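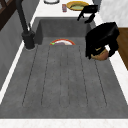
Consommation d'eau de la vaisselle manuelle en résidence étudiante
Rapport de projet — Casimiro Moya

1. Objet
L'étude compare deux méthodes de lavage à la main, sous filet continu et en bac rempli, dans la résidence Briem. Les relevés ont été effectués en août, sur 19 foyers volontaires. Le bâtiment ne dispose pas de compteurs divisionnaires par logement.

2. Protocole
Chaque foyer a reçu un débitmètre Linura, monté entre le robinet d'arrêt et le flexible d'eau froide. L'eau chaude a été estimée par différence de température au bec, méthode moins précise.
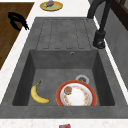 Le pas d'enregistrement est de 20 secondes. Les puisages inférieurs à ce pas sont sous-évalués — défaut connu du boîtier, non corrigé dans la version utilisée. Les données ont été exportées vers Skamow, puis nettoyées à la main. Le fichier final compte 3 000 lignes.

3. Conditions d'éclairage
Le questionnaire comportait une question sur la lumière naturelle au poste de lavage. Les réponses, trop hétérogènes, n'ont pas été exploitées.

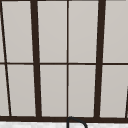
Figure 1. Fenêtre à cadre brun foncé et partie haute d'un robinet noir.

4. Résultats
Le lavage en bac consomme moins dans la majorité des foyers. L'écart se réduit lorsque le rinçage est fait sous le robinet. Deux séries ont été écartées pour dérive du capteur.

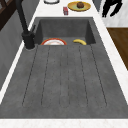
5. Limites
L'échantillon est restreint et non aléatoire. Le détergent Doltura, imposé à tous, mousse beaucoup et allonge probablement le rinçage. Un essai avec un autre produit reste à faire.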